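Home | Forums | Teaching | Grad School | Search

Oral exams in a public policy seminar?
14 replies | 3 shares (showing top replies)

kbabalola
I'm coming back to the classroom in November after two terms as associate dean and I could not be happier! They've given me the poverty and labor markets seminar, 40 students. I want to drop the written final and do oral exams, one on one. Has anyone tried it with a group that big?

rnaqvi_econ
Yes, and I'd never go back. You find out so fast who has wrestled with the material. One student talked me through the earned income tax credit better than I do in lecture. Give them the question list early.

AnumL
Going to disagree with Rizwan. I did it with 64 and by Tuesday evening I was grading on fumes. The last few people got a worse examiner than the first few, plain and simple. Also rough on anyone who freezes up when they talk. A short paper is fairer.

rnaqvi_econ
64 is too many for one person, sure. Split it with a TA? And freezing up is what practice rounds are for.

AnumL
Two examiners means two standards. I still say paper.

kbabalola
Love this argument, both of you. Anum, would you feel better if students could pick one or the other?

AnumL
A little. You'd have to write a very careful rubric.

ekpo_s
I run mine at Dromimine, almost 45 minutes each, and the students come out grinning. My one big tip is to start with something they chose themselves, a paper or a program they care about, and save the hard questions for the middle. Set the room up so it feels like a conversation too. A plain pale table is plenty, with a lamp that has a big soft yellow shade and maybe a little blue globe next to it. I've had people start on trade policy just from having a globe to point at! Kelechi, please come back and tell us how it goes.

Last updated 2 days ago

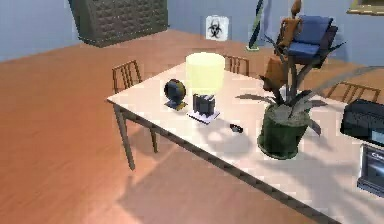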